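Bins, bins, bins (my August sorting kick)

I have been wanting to write this one for weeks! August is my reset month. Other people do January, but in January I'm cold and I want soup. In August I open every window in the apartment, put on a very long playlist, and go through my stuff until I can see the back of every shelf.

This year the big discovery was bins. Plain open plastic bins, no lids, no labels. I know, I know, I'm a grown woman getting excited about plastic tubs. But stay with me, because I have cleared out a hall closet, a junk drawer, a craft shelf and the horrible area under the bathroom sink, and the method was the same every time.

It started with my friend So-yul Moon, who came over to borrow a drill bit. I told her it was in the closet. Twenty minutes later we were both on the floor, surrounded by extension cords, and she said, "You own four flashlights and you told me last winter you didn't have one." Which was true! During the power cut I sat in the dark with a birthday candle.

She sorts returned goods for a living, over at the Orkbridge warehouse, and she told me how they teach new people to do it. You get a clear table and your bins in a row, and you don't move your feet. Everything comes to you, gets touched once, and goes in a bin. If you have to think for longer than a breath, it goes in the last bin and you deal with it at the end.

So I went out the next morning and bought bins in different colors, and a pack of cheap felt pads so they wouldn't scratch the table. The total was 24 dollars, and I have never been so pleased with a receipt.

How I set up

First I clear the table all the way. The fruit bowl goes, the mail goes, the plant goes on the windowsill. I tried doing it with "just a few things" left at one end and by the time I was halfway through the closet, I had sorted a banana.

Then the bins go in a line across the table, and they stay in the same order the whole session. This matters so much more than I expected. By the second shelf my hands just knew where things went, and I was chatting on speakerphone with my cousin Duván the whole time (he was making empanadas, so we were both busy).

My colors:

Blue is keep. It goes back where it came from, or somewhere better.

Red is out of the house. Donate, give back, recycle, whatever. I split it up later.

White is I don't know yet.

You can pick any colors you like, obviously. I went with red for out because it feels a little bit stern, and I need that when I'm holding a scarf I've worn once.

Big bins or small bins?

Medium! I tried one big laundry-sized tub first and things simply vanished into it. It felt like I was making progress and really I was making a second closet. With a medium bin you can look straight down and see what's in there, and you can lift it when it's full without making a noise. I also like straight sides better than slanted ones, as they sit neatly next to each other and don't eat up the table.

No lids, either. I bought a set with lids once, from a Dunmore sale, and the lids became their own category of clutter. I still find them.

The hall closet

I began here as it was So-yul's fault and I was feeling brave. It has a rail, one deep shelf and a floor that I hadn't seen in a while. I took the shelf first, one armful at a time, and walked each armful over to the table.

Blue filled up fast at the start, which is apparently normal. Everything seems useful when you're fresh. Then I hit the bag of bags, and the bag of chargers, and I got ruthless. Chargers for phones I don't have! A charger for an electric toothbrush that I'm fairly sure belonged to the person who lived here before me! Red, red, red.

There was also a beautiful moment where I found my good umbrella inside my other umbrella. I'm not sure how that's possible, but there it was, and I did a little dance.

The craft shelf

Oh, the craft shelf. This one took a whole evening and a second pot of tea. I do beading, some knitting, a bit of block printing, and one summer I was convinced I'd be a person who makes candles. For the small stuff, the trick was to do a first rough pass without opening anything. A pouch counts as one item. A tin counts as one item. If you start opening tins on the first pass you'll be there until midnight threading beads (ask me how I know).

On the second pass I opened the tins. I had one jar of seed beads marked 3471 in my own handwriting, and I have no memory of whether that's a color code or whether I really sat there and counted them. Either is possible. It went in blue.

I gave the candle stuff to Ju-won Han downstairs, who came up in his slippers to collect it and has already made something that smells like figs. So that worked out wonderfully!

The black stuff problem

One thing I learned the hard way: dark things disappear. Black cables, black cases, black hair ties, black little adapters that look exactly like each other. On my old brown table I'd lose them completely, and I'd sort the same black pouch three times. A pale surface fixes it straight away. I threw a white sheet over the table for the bathroom round and could see every last bobby pin. And a bright bin helps just as much, as a black thing in a red bin jumps right out at you when you check it at the end.
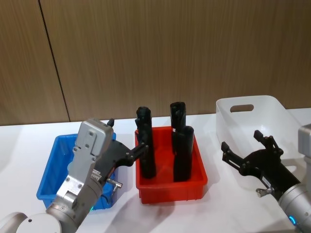 Blue, red and white in a row on a white tabletop. The red one has the black things in it.

Look how much calmer that is than my usual pile on the bed! And I love the wood-grain wall behind a plain white top, it makes me want to repaint my whole kitchen nook. I've been looking at panels at Gatport and getting ideas above my budget.

Dealing with the white bin

The white bin is where I used to fall down. I'd have a proud moment, put the "not sure" stuff back in the closet, and there it would sit until the next August. My new rule is that the white bin never leaves the table on its own. When the other bins are put away, I make a snack, I sit down, and I go through the white one item by item.

Sometimes I text a photo to Kyu-ri Yook, my oldest friend, who answers with one word. "No." "Why?" "Mine." (It was hers. It was a very nice hair clip and I'd had it for 2 years.)

If something still beats me, it gets a sticky note and goes on the shelf by the front door, where I have to walk past it every day. Usually by the end of the week I'm so tired of looking at it that the decision makes itself.

A few odds and ends, for anyone about to start:

Put the bin you expect to fill the most closest to your stronger hand. I'm left-handed so mine was on the left, and my shoulder thanked me.

Empty the red bin the same night. I put mine straight in the car, and it was gone the next morning.

Wipe the bins out before you put them away. There will be glitter. I don't even own glitter.

Don't start with photos or letters. Start with cords or bathroom stuff, things you have no feelings about, and work up to the mushy boxes.

Next up is the storage cage in the basement, which I share with Dong-hyun Ryu from the second floor. He says half of it is mine and I say half of it is his, and there's a box marked Irnelum down there that neither of us will claim. We've booked an afternoon for it, he's bringing the folding table and I'm bringing the bins and a big bag of those shrimp chips. I'll take before and after pictures this time, I promise!

If you've got a sorting setup you love, tell me in the comments, especially if you've cracked what to do with gift wrap. Mine is currently standing up in a boot.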